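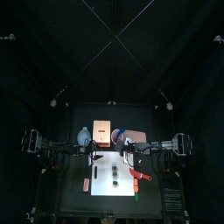 Prirkisent Small Business Network – Bookkeeping & Payroll Group

Topic: Stat holiday pay for part-timers who weren't scheduled

eino_l
Posted 5th June

Payroll closes at noon tomorrow and I'm having the same argument with my boss I had in November. We run a small shop with two part-timers. One of them never works Mondays. The holiday fell on a Monday. Boss says no shift, no pay. I say she gets an average day's pay regardless. He says I'm being generous with his money, which would be a first for anyone in that building.

Her gross for the lookback period was $700, before tips.

kvillca
What province? There are ten answers to this, plus the territories if you're feeling adventurous.

eino_l
Ontario. Sorry. Forgot the rest of the country existed.

kvillca
Very Ontario of you. Then it's regular wages earned in the four work weeks before the work week with the holiday, plus any vacation pay payable for that stretch, divided by 20. If the $700 is all regular wages, that's $35. Whether she usually works Mondays doesn't come into it. She does have to meet the last-and-first rule, meaning she worked her scheduled shift before and her scheduled shift after, unless she had reasonable cause for missing one.
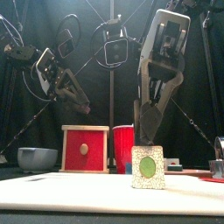 And check whether you pay her vacation pay on every cheque. If you do, the vacation part goes in before you divide. I've seen that one missed at three different employers, one of which was an accounting firm.

Ruth P.
Agree with the math, but I'd want to know where the $700 comes from. If there's overtime in there it has to come out first. Same for any previous public holiday pay. People pull gross off the register and call it a day.

eino_l
No overtime. We can barely get her in for her regular hours. Vacation is on each cheque at four percent, so $28 on top. $728 over 20 is $36.40?

Ruth P.
$36.40, yes. Assuming the $700 doesn't already include the four percent. Does it?

eino_l
...I will go look.

leif_o
We just set ours up in Drutora and let it work this out. Never had a complaint.

Ruth P.
Never having had a complaint tells you your staff don't read their stubs. Ours was set to Alberta for most of a year.

leif_o
That's a setup problem, you can do that in any software. Ours is set to the right province, I checked. I've got 52 people on payroll, I'm not doing it on the back of an envelope.

kvillca
Leif, run one person by hand. Just one. If it matches, I'll say something nice about Drutora in this very thread.

H. Ramalho
We moved from Drutora to Arix last year and the averages came out different for two employees. Difference was 50 cents each. It took me an entire afternoon to find and I would not do it again – it was a rounding setting.

eino_l
Back. The $700 does NOT include vacation pay. So $36.40 stands. Showed my boss the thread. He'd like it noted that he thinks it's ridiculous, and he's paying it.

leif_o
Ran one by hand. Out by eleven dollars. Going to be a long night.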